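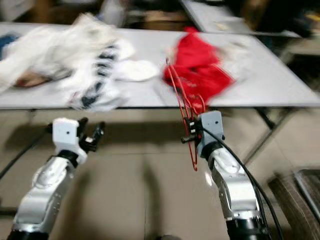

*Figure 3.1 A long white-topped table, with clothing nearby.*

# Chapter 3: Caring for Cotton

Cotton is easy to wash and easy to spoil. The fiber takes up water quickly, swells, and shrinks back as it dries. A knit shirt can lose length in its first few washes – most of it in the dryer.

In this chapter you will learn to read a care label, choose a water temperature, and dry knits so they keep their shape.
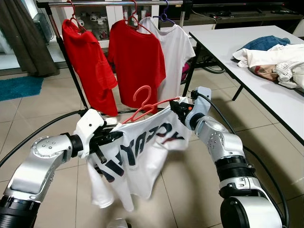
Woven cotton behaves differently. Its yarns cross at right angles and have little room to move, so it wrinkles more and stretches less. Section 3.2 compares the two using wash records kept by Elba Bravo at the Allar laundry, which handled 284 shirts in May.
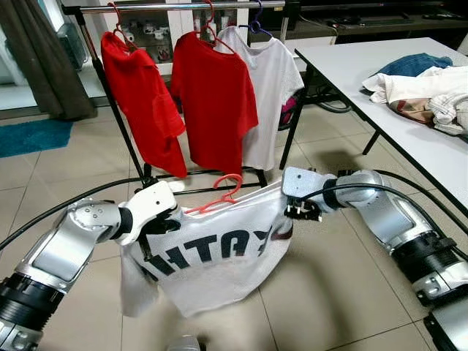
*Figure 3.2 White T-shirt on a coral-red plastic hanger.*

**Key terms:** knit, weave, shrinkage, hem

Before you begin, find the care label on a shirt you own and copy down its symbols.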